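1 March 2020

The toy situation

We have been in the flat in Virkville for long enough that I can no longer blame the move. For a while I could. "Oh, the toys are still in boxes," I'd say, stepping over the toys, which were not in boxes. Then the last box went out with the recycling and I was left with the truth, and also with a plastic duck in my dressing gown pocket.

So this winter I decided to sort them. All of them. I bought a book about it, second-hand, from the shop on Dallen Street, and the book says to start by gathering every toy in the home in one place so that you can "meet the volume". I met the volume. It was 482 items, counting a jigsaw as one and a farm animal as one, and not counting anything I stood on and threw directly into the hall. I had guessed 31. My other half guessed 500 and has been unbearable ever since.

The book wants you to sort by type. Cars with cars, dolls with dolls. This works well for perhaps ten minutes, and then you pick up something that is a bit of a car and a bit of a dinosaur and also a torch, and you have to sit down. I ended up with 5 piles: things with wheels, things with faces, things that are part of something else, things that make a noise, and Other. Other was the biggest. By teatime Other had swallowed the things with faces and was making advances towards the sofa.

I did learn a few things. Wooden blocks multiply in the dark. Every set of toy food contains one aubergine more than a family could want. Anything from the Mykhailiuk craft fair will have shed its paint, and anything free with a magazine will outlive us all. I also found the salad tongs, missing since June, being used as a crocodile.

Containers are the next chapter. The book is very keen on matching baskets from Cedine, with a little linen label on each, and I priced these up and laughed for some time. What you want for small toys is something shallow, so that you can see what's in it without tipping the whole lot on the floor. Deep boxes are where toys go to be forgotten and then demanded at bedtime. A plain grey metal bin does the job perfectly well and doesn't mind being kicked.

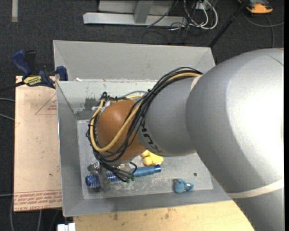
The other rule I've settled on is fewer toys per bin. Fill one to the brim and all you've made is a smaller Other. Put a handful in, spread out a bit, and small people can find the one they're after and leave the rest alone – in theory. Long things are a nuisance, as they lie across everything else and get pulled out first, bringing friends. Bristly things I keep away from anything knitted, having spent an evening parting the two with nail scissors.

The rest has gone up on the wardrobe, to be swapped in when the current lot gets boring. I give it until the weekend. The duck is still in my dressing gown.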